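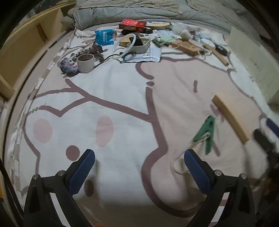 Prustov trials bed-top sorting in furnished rooms at Brellthorpe

Home storage firm Prustov has begun a trial of its small-items sorting method in the furnished rooms it lets at Brellthorpe. The trial opened in April and covers 91 rooms. It deals only with loose household articles, the sort that collect on shelves, in drawers and on bedside surfaces, and leaves out clothing, books and kitchen goods.

Under the method, the contents of a room's open shelving and drawers are put out on the made bed before anything is thrown away or put back. The bed is used as the working surface because in most of the Brellthorpe rooms it is the largest flat area available. The desks supplied with the rooms are narrow and usually have a lamp fixed at one end.

The bed is prepared first. Quilts are folded and moved up to the head, together with any cushions, and the bottom sheet is left on and pulled flat. Prustov's instructions allow a patterned sheet. An earlier draft asked for a plain one, but this was dropped after the first week when it was found that few tenants owned one. A white sheet with a large mauve cartoon face, in use in one of the rooms, was accepted without change.

Articles are then laid out in a band along the back of the bed, with the front half kept clear for handling. They are not grouped at this stage. A typical spread holds a roll of beige tape, a red box with gold lettering, a round wooden tray, a wooden bowl, a feather duster head, a power strip, a light green lid and a few clips and pegs. Packets and clear bags go down in the same band and are opened later.

Sorting takes place in four passes. The first removes packaging and paper. The second separates anything electrical, including cables, which are traced to both ends before being lifted. The third deals with containers: each bowl, tray, box and lid is matched to a use or to a partner. The last pass covers what is left, mainly fastenings, string and small wooden parts.

Each pass is limited to 8 minutes. If time runs out, the remaining articles stay where they are and are taken up in the next pass. Prustov set the limit after its desk tests, in which unlimited passes led to long periods spent on single objects, most often cables and boxes with other things inside them.

Containers are the part of the method that has changed most since the desk tests. Bowls and trays were at first emptied before they were put on the bed. They are now laid out with their contents in place, and a bowl with one article in it is counted as two items. A lid without a visible partner is kept until the end of the third pass and then placed with the discards unless the tenant objects.

Pegs with string attached caused a smaller revision. The string is no longer removed during sorting. The peg and string are recorded as one item and the string is wound round the peg before storage. The same rule applies to tags and cords fixed to handles.

Storage after sorting is in the light wood open shelving already standing beside the bed in many of the rooms. No doors or extra fittings are supplied. Prustov provides shallow card trays made by Pitov, cut to the depth of the shelf compartments, and one deeper tray for cables and power strips. Long articles such as sticks and rods will not fit the shallow trays and are stood upright at the back of a lower compartment. The firm says it is looking at a longer tray for these but has no drawing yet.

Soft items remain a difficulty. Crumpled fabric and duster heads take up a full compartment if put away loose, and dusters lose their shape when pressed into a tray. For the time being, fabric is folded to the width of the tray and dusters are laid on top with nothing over them.

Gumede, which manages the Brellthorpe building, has asked that articles be returned to the shelves within the same visit so that beds are not left covered overnight. Its notice to tenants also asks that liquids, open cosmetics and anything with a blade be kept off the bedding altogether and sorted on the desk. Power strips must be unplugged at the wall and carried to the bed with nothing connected.

Figures from the first part of the trial have been posted on the noticeboard by the ground-floor entrance. The combined count for the rooms completed so far is 1000 articles, of which 321 were discarded, passed on or sent for recycling. Packaging made up the largest share of these. The count does not include rubbish taken directly from bins, or coins, which are left out of the method.

No comparison has been made with rooms sorted in the ordinary way, shelf by shelf. Prustov says this would need a second set of rooms with similar shelving, and the other floors at Brellthorpe have fitted cupboards of a different depth.

Tenants taking part receive the card trays free and may keep them at the end of the tenancy. Those who would like to join can leave a room number at the building office before noon on any working day. A clear bed, the shelving and one hour are required. Rooms where the bed is folded away or raised on a platform cannot be included in the present trial.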